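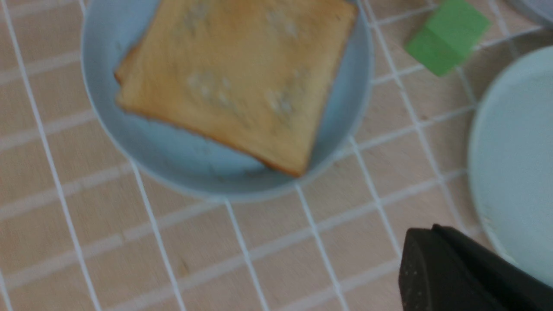
Wrist view from the toast task, blue bowl on the wire grid.

Wrist camera only vs. wrist plus overhead for a small imitation learning setup – is my result real?

Posted by gridlock_kitchen

Hi all! Long-time reader, first proper post, and I'm pretty excited about this one, so forgive the length.

I've been working on a tabletop manipulation project called Griten (evenings mostly, with some help from people in my old lab). The task is breakfast-themed: pick up the slice of toast from the pale blue bowl and put it on the blue plate next to it. The arm is a single arm with a two-finger gripper. I have 304 teleoperated demonstrations, all collected by me in May, on the same wooden table with a white wire grid laid over it.

I trained two policies with the same architecture and the same number of steps. One gets the wrist camera plus a fixed overhead camera. The other gets the wrist camera alone. I fully expected the two-camera version to win. Then I ran 32 trials of each and the wrist-only policy finished the task 27 times, against 19 for the two-camera one. I reran the evaluation the next evening with the bowl shifted toward the edge of the table and the gap got bigger!

My working theory is that the overhead view lets the policy memorize where the bowl usually sits. With the wrist view it has to look at the toast and work out the approach from there. I know people have reported things like this before, but I've never had it come out so clearly in my own data, and the wrist images aren't even that nice. A lot of them are soft or smeared because the hand is moving, and toward the end of the reach there's a big black finger in the corner.

What I'd like to know:

Is 32 trials per policy enough to say anything at all?

How would you test the memorizing idea directly? I have maybe two weekends of robot time.

Does the blur matter? I was going to filter out the blurry frames before the next training run, and now I'm not sure I should.

There's also a bright green block on the table in a lot of the demos, near the bowl. It plays no part in the task. I've been treating it as a distractor, but I never moved it in any planned way, so I don't know what the policy makes of it.

Happy to share the config if anybody wants to poke at it.

Godfrey Chege

What a fun result, and thank you for giving the actual trial counts. Half the posts here say "it works much better" and leave it there.

On the numbers: 27 against 19 out of 32 is encouraging but it's thinner than it feels when you're standing next to the arm. If you work out an interval for each success rate you'll find they overlap a good bit. A Fisher exact test on those counts lands a little above the usual 0.05 line. I wouldn't throw it away, though. Your second evening points in the same direction, and you should report it separately, as its own condition, without pooling it with the first.

Things I'd change before collecting more:

Pair the trials. Mark a set of start positions on the table (your wire grid is practically begging to be used as a coordinate system, just number the cells). Run both policies from each start. Then you can compare position by position and you get a lot more out of the same number of runs.

Interleave them. If you ran all of one policy and then all of the other, anything that drifted in between is mixed into your result. Lighting is the classic one. I once lost most of a month to a window.

Train more than one seed. This is the boring answer and I think it's the most important one. Two policies from the same data with different seeds can differ by as much as what you're seeing. Three seeds per setup would be a good start, even if you run fewer trials on each.

For the memorizing idea, there's a cheap test that needs almost no robot time. Take your two-camera policy and feed it recorded wrist frames paired with overhead frames from a different demo, one where the bowl was somewhere else. Look at the predicted actions. If they follow the overhead image and ignore the wrist, you've got pretty direct evidence. You can do this for every demo you have, offline, in an afternoon. Then use your real robot hours on bowl positions that sit well outside the ones in the training set – that's where the two policies should come apart if you're right.

On blur, I'd leave it in. The policy is going to see smeared frames at run time whenever the wrist moves, so if you train only on the sharp ones you've made a gap between training and use. What I would check is whether the blur is lopsided, for example whether your own demos were faster on the reach than on the place. If so the policy could be using blur as a kind of clock. I've seen that happen on a drawer task in the Tredovus data and it was a beautiful mess to untangle.

The block is a gift, by the way. Move it on purpose in the next round. Left of the bowl, right of the bowl, gone. If success drops when it's gone, you've learned that it was serving as a landmark. Please come back and tell us!

drurnov_fan

just use more data. we had 1,399 demos on Drurnov and the camera question pretty much went away. also try a bigger image size

edit: ok fair, that was two arms and a different task. still think 304 is on the low side if you're moving the bowl around

Živković

I agree with nearly all of what Godfrey wrote, so only a couple of additions.

Try dropping the overhead image at random during training. Replace it with zeros for some share of the samples and keep the wrist image always on. It's a few lines in the data loader. When I did this on a cup-stacking task, the two-camera policy caught up with the wrist-only one and then passed it on the starts where the cup was out of the wrist camera's view. That last part matters for you too: a wrist-only policy has nothing to go on if the toast isn't in view at the beginning. Do you always start the arm in a pose where it can see the bowl? If so, your evaluation favors the wrist camera a little, and you should say so when you write it up.

Also, decide what counts as a success before you run anything. Does the toast have to lie flat on the plate, or is hanging over the rim fine? With bread this makes a real difference. I had a set of 15 trials where my score changed by four depending on how generous I was feeling, and I hadn't written the rule down. Now I write it on a piece of tape and stick it to the table.

gridlock_kitchen

Wow, thank you! To reply to a few of these: yes, the arm always starts in a pose where it sees the bowl, and no, I hadn't thought about what that does to the comparison. I did run the policies one after the other, too, so interleaving goes on the list.

I tried the swapped overhead frames last night on a handful of demos. The predicted reach follows the overhead image in most of them, even with the toast sitting right there in the wrist view! I'll run it on the full set before I get carried away. The seeds are training now, and I've numbered the grid cells in my notes.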